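Subject: Re: [workshop-list] Skodbridge open day -- arm demo, who's doing what
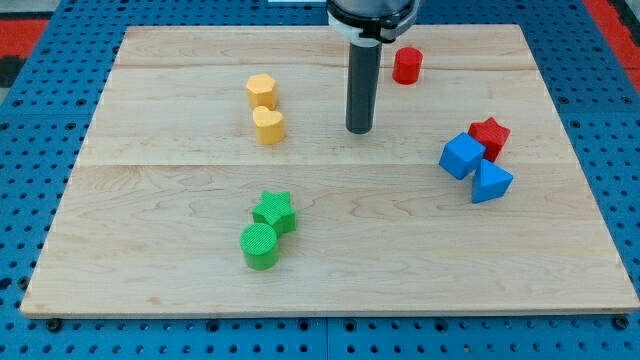

The arm over the maple board, coloured blocks set out on the perforated table.

All,

Quick one before I run for the train. Answers to Caoimhe underneath, sorry for the order.

Caoimhe Flanagan wrote:
> Can someone confirm the slot for the block demo? The Stunard
> people think 11, the poster says 2. Also how many visitors are
> we planning for, and is the talk before or after? Noelia needs
> to know for the chairs.
>
> And do we let the kids move the blocks themselves? Last February
> we did and it was the best bit of the day, but Bello was not happy.

Slot is 11. Poster is wrong, Sajib is reprinting. 575 signed up for the whole day but the bay only holds 80, so it's tickets at the door for the demo, first come.

Talk is after. Nnamdi will do it, ten minutes, no slides. Please no slides.

Kids and blocks -- yes, but only with the arm parked and Bello stood at the stop button. They pick where things go, step back behind the tape, then we run it. Same shapes as in the photo: stars, cylinders, the cube, the heart etc. If anyone asks for sorting by colour, fine, red, yellow, green and blue are all in the program. Sorting by shape is NOT ready. Don't promise it, I mean you Nnamdi.

Still to do:
- second board, the Tritine one has warped and wont sit flat on the table
- spare tips for the tool, there's a bag in my top drawer
- tape for the floor, yellow if we have it
- someone to ring Mamani about the screen hire, they want paying up front

We've got 4000 left in the events pot for everything incuding lunch, so go easy on the screen.

Noelia -- 80 chairs no, benches along the back wall yes. People will stand at the front whatever we do.

Set-up from 8 in the morning, side door. Ring me if it's locked.

Sajib, can you send the new poster round tonight?

Bello Tamuno has the risk form, I've signed my half.

T.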